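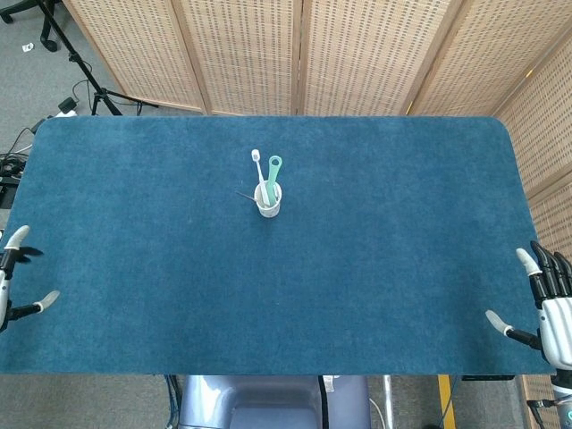 I have been redoing our bathroom bits and pieces since April, and I am way too happy about how the small stuff is coming together! It started with the toothbrush cup. We used to have a big ceramic holder with four holes in the top, and the holes collected a kind of gray paste that I never want to meet again. Now it's a plain little white cup, slightly tapered, with one white toothbrush and one pale mint green one leaning toward each other. I love that mint so much. It's soft enough to look calm next to the white, but you can still tell whose is whose at 6 in the morning with your eyes half shut.

The cup gets rinsed every few days and goes upside down on a towel while I wipe the shelf - done in a minute. With the old holder I had to poke a cotton swab down every hole, so of course I put it off for weeks.

Next up is the shelf itself. Zodwa Matlala (my neighbor, and the reason I own a level) talked me into a narrow one from Limsakul, 548 mm wide, and it fits between the mirror and the window with a bit of room on each side. I measured 3 times and was still nervous drilling the first hole. It's up, it's straight, and it holds the cup, a soap dish and my face cream with space left over.

I also went through the drawer underneath. Out went the hotel shampoos, a dried-up nail polish, two combs with missing teeth and a travel toothbrush case with no lid. I kept the good tweezers and the tin of hairpins, which I think has around 200 in it and somehow never the one I'm after.

Still to do: towels. I'm torn between a deep teal and a sandy beige. Teal would look gorgeous with the mint, but our tiles are a bit yellow and I can't tell if they'd fight. If you have teal towels in a yellowish bathroom, please leave a comment and tell me how it looks in winter light!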